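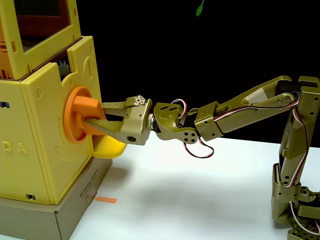 3. Housing and Port Design

3.1 General form

The Kistuvar housing was developed at Arriaga as a common body for a series of bench studies on access openings. Earlier work by the group used sheet metal boxes, which were costly to change once the openings had been cut. A printed body could be revised between studies and repaired by replacing a single panel. It also allowed the front face to be treated as a separate design problem from the rest of the enclosure, and most of the work reported in this section concerns that face.

Yellow was chosen for the body after a short comparison with gray and pale blue. The port was given a contrasting color so that its outline would remain easy to find under the even lighting of the test room. Figure 2 shows the yellow body on the left, with the round orange port in its front face and the cylindrical handle set within the circular rim. The white tabletop and black background were used for all bench work in this part of the project.

3.2 Shape of the opening

Square, oval and round openings were considered. The square opening was the simplest to model, but the corners of the early prints tended to lift from the build plate, and the inside edges needed filing before use. The oval opening printed well when the panel lay flat and poorly when it stood upright. The round opening gave the most even edge in both positions and was adopted for all later versions.

A raised rim was added in the second revision. Its main purpose is to stiffen the panel around the opening, where the first revision had flexed when pressed by hand. The rim also covers the seam between the yellow panel and the orange insert – a seam that was judged untidy by several readers of the internal report and that collected dust during storage. Faustino Lozano prepared the final rim profile, which has a rounded outer edge and a flat seat on the inside.

3.3 Handle

The handle went through more changes than any other part. A flat tab was tried first and rejected because it snapped along the layer lines during assembly. A ring was stronger but took up too much of the opening. The cylindrical form was a compromise between the two. It can be printed in one piece, and a worn handle can be exchanged without removing the front panel.

Handles were printed in batches, and each was weighed and inspected before fitting. Over the course of the work, 386 handles were produced, of which 151 were set aside. The most common fault was a slight flattening on the side that had faced the plate. Handles with this fault were still usable for dry fitting, and they were kept in a labeled bin for that purpose. The remaining faults were surface strings and, in one batch, a color change caused by a spool that had been stored near a heater.

3.4 Panel joints and repair

The front panel is held to the side walls by tongues that slide into matching slots. Glue was avoided. In the first revision the slots were cut to a close fit, and the panels could not be removed without damage after a week in place. The clearance was then increased, and a small lip was added to keep the panel from rattling. Abenezer Shiferaw and Yesenia Chávez assembled and took apart the revised joint on 2 benches over the month of October, recording 3232 cycles in total. Wear was confined to the lower tongues, which carry most of the weight of the panel. These were made thicker in the drawings used from that point on.

Repairs followed a fixed order. The insert was removed first, then the panel, and the side walls were left standing unless they were cracked. Replacement parts were taken from the same color lot where possible. When no matching lot was available, the part was fitted anyway and the difference in shade was noted in the log, as small changes in yellow were not expected to affect the results.

3.5 Limits of the design

The housing is large for a bench fixture, and moving it requires two people. The printed surface marks easily and cannot be cleaned with strong solvents. The drawings assume a printer with a build area as large as the one at the Stonorberg workshop; smaller printers would need the front panel to be split, and no split version has been tested.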